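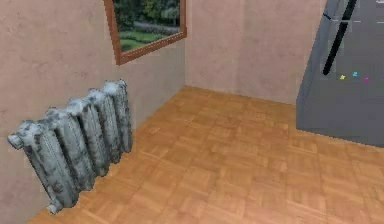

4. What a picture on the wall can be expected to do

The claim that pictures of greenery calm people in waiting rooms is repeated so often that it has stopped being treated as a claim. Design guides state it in one line, usually with a citation to another design guide. We followed 40 such citations back as far as they would go, and 11 of them ended in a study that had measured anything at all. The rest ended in opinion, in sales material, or in a paper about windows.

The slide from windows to pictures deserves more attention than it gets. A window gives daylight, changing weather, a sense of the time of day and something moving to look at. A framed print of trees and a lawn, hung high on a painted wall (Figure 1), shares the subject and very little else. It may still do some good, but the evidence for the one can't simply be handed over to the other.

4.1 The Hemetti survey

The most quoted source in our set is the patient survey carried out at the Hemetti clinics by Gilani and Butt. It has a respectable sample of 887 returned forms, and its authors were careful in ways that those who cite them have not been. Patients in rooms with landscape prints rated the wait as less stressful than patients in rooms with bare walls. The difference was small, and it got smaller when the length of the wait was taken into account.

Two problems remain. The rooms with prints had also been repainted and given new chairs, so there is no way to tell which change the patients were responding to. And there was no group with pictures of anything else. If a harbor, a bowl of fruit or an old map of the town would have done as well, then the finding is about having something to look at, and the word "nature" adds nothing to it. Butt (personal communication) agrees that the second point can't be answered from the forms they kept.

4.2 Attempts to repeat the result

Awan tried a cleaner version at Flirkwood, swapping prints in the same rooms every 10 days and leaving everything else alone. Landscapes did no better than street views. Both did slightly better than bare walls on the rating scale - and no better at all on pulse rate. Wubshet's later work at Vallura found a preference for landscapes when people were asked directly which print they liked, but liking a print and being calmed by it are separate questions, and only the first was asked.

Placement has hardly been looked at. Most reports say that a picture was "present" and leave it there. None of the papers we read gives the height of the print or says whether a seated person could see it without turning around. A print that no one in the chairs is facing would still be counted as present under every coding scheme we found, including our own first draft.

We do not argue that prints should be taken down. They are cheap, and many patients say they like them. Our objection is to the stronger statement, that landscape images lower stress, being used to excuse rooms with no windows. For that use the present evidence is too thin, and Section 5 sets out what a fair test would need.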